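Hilo sobre vasos de papel, tapas y cafés para llevar. Llevo la barra de café de Ultbridge y en julio cambiamos de vaso. Varios me habéis preguntado por el cambio, así que lo dejo por escrito y de una vez.

### 1

Antes usábamos un vaso blanco liso, sin nada impreso. Barato y correcto. El problema era la tapa: venía de otro proveedor y encajaba según el día. Una tapa que encaja según el día acaba en una camisa.

### 2

El vaso nuevo es de papel, negro, con tapa negra. Lo sirve Rilteo. Lo pedimos con la tapa del mismo catálogo, que era la condición que puse desde el principio. Si el vaso y la tapa no vienen juntos, no los compro.

### 3

Cuentas del primer mes. Pedí una caja de 700 vasos y una de 400 tapas. Di por hecho que bastante gente se lo lleva sin tapa. Vendimos 423 cafés para llevar y casi todo el mundo pidió tapa. Los últimos días tiramos de las tapas viejas, que no ajustan en el vaso nuevo, y hubo que pedirle a la gente que se lo bebiera allí.

### 4

Lo primero que hago con un vaso nuevo es ponerlo de pie en una mesa, con la tapa puesta, y mirarlo desde la altura a la que lo mira quien espera el café. En la mesa blanca un vaso negro se localiza enseguida. El blanco de antes se perdía y más de uno se iba sin el suyo o con el del vecino.

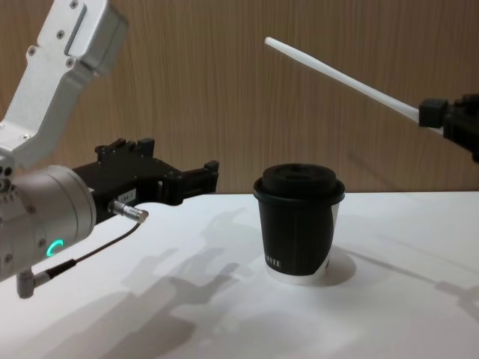 ### 5

Forma. Es bajo y ancho, se abre un poco hacia arriba. Los altos quedan mejor en el escaparate, pero tienen el peso arriba y con un codo basta. Este lo he empujado con el dedo a la altura de la tapa, lleno de agua, y se desliza antes de volcar. Mismo empujón con el blanco de antes: volcó.

### 6

El que quiera hacer la prueba en casa, que la haga con agua fría y en el fregadero. La primera vez la hice en el mostrador y estuve un rato secando el cajón de los azucarillos.

### 7

La dosis no ha cambiado. 16 gramos de café molido para el doble, como siempre. Lo aclaro porque hubo quien dijo que el café del vaso negro era más fuerte. Es el mismo café. El interior del vaso tampoco tiene nada especial.

### 8

Lo que sí cambia es la leche. Con un vaso más bajo tengo que parar de echar antes, y la primera semana me pasé unas cuantas veces. Si la espuma toca la tapa, al apretar sale por el agujero. Ahora dejo un dedo libre.

### 9

Cómo se pone una tapa, ya que estamos:

- Vaso apoyado en la mesa, nunca en el aire.
- Agujero de beber en el lado contrario a la costura del papel.
- Se aprieta primero el lado de la costura.
- Se sigue con el pulgar todo el borde, hasta volver al principio.
- Se levanta el vaso cogiéndolo por el cuerpo, no por la tapa.

### 10

Lo de la costura lo aprendí en mi anterior trabajo, en Otstead. El papel se solapa ahí y el borde es un poco más grueso. Si el agujero queda encima, gotea por la barbilla. No siempre, pero cuando gotea suele ser por eso. Dadle media vuelta a la tapa y probad.

### 11

El diseño. Cuerpo negro mate, letras blancas pequeñas abajo, cerca de la base, y una franja blanca alrededor del pie. El negro no llega a cubrir todo el vaso y en un lado queda una tira blanca estrecha de arriba abajo. Hay a quien le parece un defecto. A mí no me molesta, y me sirve para orientar el vaso al servir sin tener que buscar nada.
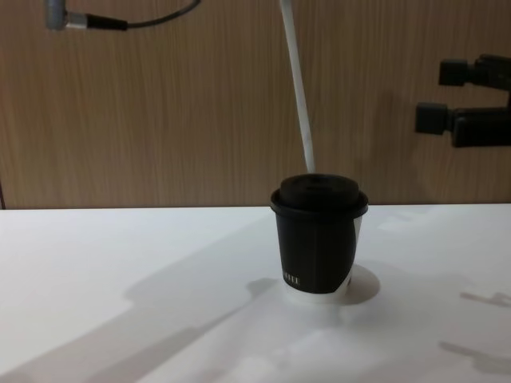

### 12

Pregunta que me hacen mucho: por qué las letras van tan abajo. No lo sé, venía así. Tiene una ventaja práctica, y es que la mano no las tapa. Tiene un inconveniente, y es que para leer la palabra entera hay que girar el vaso.

### 13

Me ofrecieron ponerle nuestro nombre. Dije que no. Pedían un mínimo de cajas que no me cabe en el almacén, y el almacén es una estantería detrás de la nevera. Si algún día lo hacemos será con un sello de tinta, uno por uno, en las horas tontas de la tarde.

### 14

Rotulador. En el vaso blanco apuntábamos el pedido con un rotulador normal. En el negro no se ve. Probé uno plateado y se corre con el vapor. Probé tiza líquida y mancha los dedos. Ahora escribo en la franja blanca de abajo, con una letra por bebida:

- C, cortado
- L, con leche
- D, descafeinado
- una raya debajo si lleva bebida de avena

### 15

Funciona, con la pega de que hay que agacharse o levantar el vaso para leerlo. En hora punta, a las ocho y media, la mitad de las veces lo canto en voz alta y ya está.

### 16

La tapa. Borde ancho que sobresale un poco, parte central levantada y un agujero pequeño para beber. El agujero pequeño me gusta. Con los grandes el café llega de golpe y la gente se quema el labio. A cambio se enfría más despacio, así que si tenéis prisa por beberlo, quitad la tapa cinco minutos.

### 17

Las cucharillas no pasan por el agujero. El azúcar se echa antes de cerrar. Lo pongo en un post aparte porque lo repito unas veinte veces por turno.

### 18

Temperatura en la mano. El vaso es de pared simple en nuestro pedido, y con un americano recién hecho se nota. Tengo fundas de cartón debajo de la caja para quien las pida. No las pongo por defecto. La mayoría coge el vaso por arriba, por el borde, y no la echa en falta.

### 19

Almacenaje. Los vasos van boca abajo y en columnas cortas. En columnas largas se clavan unos en otros y al sacar uno salen tres. Las tapas, dentro de su bolsa, cerrada con una pinza. Las tapas negras enseñan el polvo mucho más que las blancas y hay que abrir solo la bolsa que se va a gastar esa mañana.

### 20

La mesa. También me habéis preguntado por ella. Tablero blanco contra la pared de veta de madera, nada más. El blanco obliga a pasar el trapo todo el rato porque cada cerco de café se ve. Lo prefiero así. En la mesa oscura que tuvimos antes los cercos estaban igual, solo que los notabas con la manga.

### 21

Para los cercos secos: trapo húmedo con una gota de jabón, dejarlo encima un minuto y pasar. Sin estropajo. Con el estropajo el tablero pierde brillo en ese punto y luego el café agarra justo ahí.

### 22

El vaso terminado se tira donde diga el ayuntamiento de cada uno, y no todos dicen lo mismo. La tapa va aparte del vaso, eso sí lo pido. Hemos puesto dos cubos junto a la puerta, uno para tapas y otro para vasos. La gente acierta más si el cubo de las tapas está primero.

### 23

También hay que vaciar el fondo. Un culo de café con leche en el cubo de los vasos, en julio, se huele desde la calle. Al lado de los cubos hay una jarra para echar los restos. No es bonita. Se vacía a media mañana y al cierre.

### 24

Quien traiga su vaso de casa, perfecto, le hacemos descuento. Solo pido dos cosas: que venga limpio y que quepa debajo de la salida de la cafetera. Los termos altos no caben y tengo que hacerlo en jarrita y pasarlo. Se puede, pero en hora punta retrasa.

### 25

Comparé tres muestras antes de decidir. La de Rilteo, una de Wanigasekara y otra sin marca que me dieron en una feria. La de Wanigasekara tenía mejor papel, más rígido, pero la tapa costaba de poner con los dedos mojados y yo tengo los dedos mojados toda la mañana. La de la feria perdió agua por el fondo a la media hora.

### 26

Prueba de la media hora: se llena el vaso con agua caliente, se tapa, se deja de pie encima de una servilleta de papel y no se toca. Después se levanta y se mira la servilleta. Si hay cerco, fuera. La repito con un vaso de cada caja que abro.

### 27

Y dejad el vaso separado del borde de la mesa. Parece una tontería, pero casi todos los accidentes que he limpiado empezaron con un vaso en el filo y una mochila. Bien dentro del tablero, con la tapa apretada, y a otra cosa.

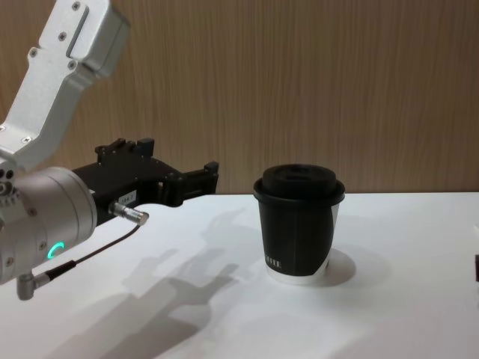 **Imke Lenz:** Yo sigo teniendo goteo con las tapas negras aunque ponga el agujero lejos de la costura. Solo me pasa con el capuchino, con el café solo nunca. ¿Puede ser la espuma?

### 28

Respondo a Imke por aquí, que le servirá a más gente. Sí, yo miraría la espuma. Si llega arriba del todo se mete entre el borde y la tapa y la tapa ya no asienta. Deja un dedo libre, limpia el borde con un trapo seco y luego tapa. Si aun así gotea, cambia la tapa por otra de la misma bolsa, que alguna sale torcida.

### 29

**Imke Lenz:** Era eso, lo llenaba hasta arriba. ¿Las fundas de cartón las compras también en Rilteo?

### 30

No, las fundas son restos de un pedido antiguo y cuando se acaben ya veré. Para el próximo mes he pedido las mismas cajas de vasos y dos de tapas. Si alguien tiene un rotulador blanco que aguante el vapor, que me diga cuál.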